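Saturday, April 13, 2019
By Gwenllian Hughes

LEDIDDEN LAKE PATH TO CLOSE EARLY AS BANKS GIVE WAY AFTER DRY SPRING

I've been writing these notices for the Ledidden Flood and Water Group for long enough to know that most people skip to the bit about which paths are shut, so I'll start there. The lower lake path is closed from the old sluice to the boat steps, on both sides, and it will stay closed until the bank has been looked at properly. The upper path is open. Dogs are fine on the upper path but please keep them on a lead past the nesting reeds, and please don't climb the tape. I have watched three grown adults climb the tape this week and one of them waved at me.

Now for the longer version. We've had hardly any rain since the turn of the year, and the lake is lower than I've ever seen it at this time of spring. Normally we'd expect to see mud like this in August, when the cattle come down to drink and the children go looking for crayfish. This year the mud was there before the lambs were. The banks are mostly clay, and clay shrinks as it dries out, so we have long cracks running along the edge of the path. In one place near the sluice a piece of bank has slid into the water and taken a bench with it. It was a nice bench, too.

What worries us is the next heavy rain. Water gets down into those cracks and the bank gets heavier, and it can go all at once. If you fish from the lower side you'll know how steep it is there. I'd much rather have a grumpy angler on the phone than a wet one in the reeds at dusk.

So what are we doing about it? We've asked Mollero, who did the drainage work at the bottom of Chapel Lane, to survey the whole of the lower bank. They start on the east side and work round. They'll be putting in marker pegs with orange tops, and I would be very grateful if the pegs could stay where they're put – last time a good number of them ended up in somebody's vegetable patch, holding up peas. Once the survey is done we'll know if the path can be mended where it is or has to be moved back into the field.

Moving it back would mean using a strip of land that belongs to the Baláž family, and they have been really kind about it. They've already let us bring the water tank across their top field, and they've said yes in principle to a new path as long as the gates are decent ones and people shut them. We can manage decent gates. The shutting is up to you lot!

We've also got money to find. The survey is paid for. The first stretch of repairs will cost £3000, and we have £1000 of that set aside from last year's plant sale and the duck race. A further £578 came in from the supper at the chapel hall, which I thought was wonderful on a night when half the village had colds. The rest we're still looking for, and there are tins in the shop and the pub, and a box at the surgery if you ask at the desk.

A word on wells and boreholes, as I've had a lot of calls. If your well is low, let us know, even if you're managing. We're keeping a list so that anyone who runs dry can be put on the round for the water tank. The tank lives behind the Brumis yard and goes out on request. Bring clean containers with lids, and boil the water before you drink it. It's perfectly all right as it comes for washing, flushing and tomatoes.

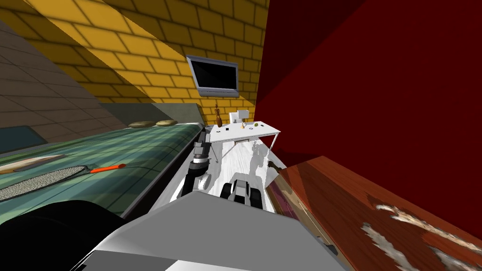
Tomos from Mill Row told me he thinks we've left it too late, and that the lower path should have been moved into the field after the last dry year, when the cracks first opened up by the boat steps. He'd like to see the whole stretch planted with willow and left alone. I don't disagree about the willow. I'm less sure about leaving it alone, with the school using that path every morning, but I've put his idea on the list for the open meeting and I hope he'll come and argue for it.

The open meeting will be at the chapel hall once Mollero have finished, and we'll put the date up in the shop window. There'll be 2 maps on the wall, one with the path as it is and one with it moved, and you can write on both of them. Pencil, please – we only have the one set.

If you see fresh cracks, or a fence post leaning that wasn't leaning before, ring the group or leave a note at the shop with the nearest landmark. And if you know where the bench has floated off to, I'd like that back as well.

Contact: Gwenllian Hughes, Ledidden Flood and Water Group, care of the village shop
© Ledidden Flood and Water Group | Back to top
Last updated: Saturday afternoon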